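Notebook, 21 Mar 2019
Dark room and printing bench, Carroll building

Continued from the page before. I write this the same evening, so that I do not make the nice version of it tomorrow.

The subject is still shadow edges. I want to understand why some shadows on the ground look soft and kind, and others look as if somebody cut them with scissors. I know the physics of it from school: the sun is a disc and not a point, so every edge has a small band of half light, and the band grows when the leaf is far from the ground. But knowing this did not help me to make a print which feels like standing under trees. I have now 65 negatives from the walks and perhaps a handful of them have the feeling.

Walk in the morning, the path behind the Vornuna reservoir. The leaves are not out yet, so all the shadows were from bare branches. I was a bit disappointed at first. I had in my head the round spots of light from last June, and I walked the first half of the path comparing everything with a thing which was not there. Then I stopped at the bend where the old wall is, and I looked at one branch only, for the time of a cup of tea. Near the wall the shadow of the branch was almost black. Further down, where the branch goes away from the stones, it became grey and wide, and at the end I could not say where it finished. The same branch, the same light. I wrote in my small book: "it does not stop, it thins."

Exposed one roll there. Film speed as usual, small aperture, tripod low. I bracketed one stop each side, also for the dull ones, because I never know which are the dull ones.

Afternoon, printing. Paper is the last of the Doltetti matt, box opened in winter. Developer fresh. Test strip in steps of three seconds, and the best step was 18 seconds at grade two. At this time the dark part near the wall was good and the thin end was gone completely, only paper white. At more time the thin end came, but the wall became mud.

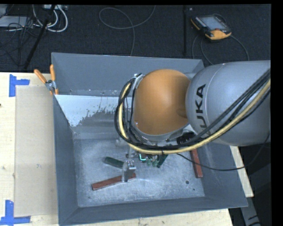
So I tried what a colleague suggested at the last open evening, to print first with the soft filter for the whole sheet and then give a short second exposure with the hard filter, only on the lower half. First try was too strong, it looked like two pictures glued together. For the second I moved the card all the time during the exposure, slowly, and this was much better. There is still a place in the middle where my hand waited too long. I can see it and I think others will see it also, once they know.

Negative 341 is the one to keep. Marked on the sleeve with pencil.

Some thoughts, not in order.

I am less interested now in the contrast of dark and light as a symbol. In the group we speak often about shadow as sadness and sun as hope, and I have done it too, in the text for the Voluvis show. Looking at the branch this morning I did not feel either of them. The grey part was the part I wanted to look at. I have no word for it in my language or in English. Penumbra is correct but it sounds like an illness.

Also, the eye is kinder than the paper. When I stand on the path my eye opens for the dark and closes for the bright, many times in one minute, and I believe I see it all together. The print has to do this work in one go. Maybe that is why people say a photograph of a forest is always a disappointment. I do not agree with always.

For colleagues who use the bench after me: the safelight on the left flickers if the door is closed hard. The stop bath is from today and can be used again. The thermometer in the second tray shows too low, please use the glass one from the drawer. I left the moving card on the shelf, the one with the torn edge – the torn edge is on purpose, please do not throw it away.

To do next:
Same bend, same branch, but in the late afternoon when the sun is lower and the shadow falls longer on the stones.
Try one sheet with the enlarger lens a little out of focus for the second exposure.
Ask for the price of the paper in the larger size, and if they still make it.
Scan 341 at 2000 dpi for the group folder before it collects dust.
Wash the prints again, I was too quick with the last two.

Prints drying face up on the screen. Lights off, key back in its place.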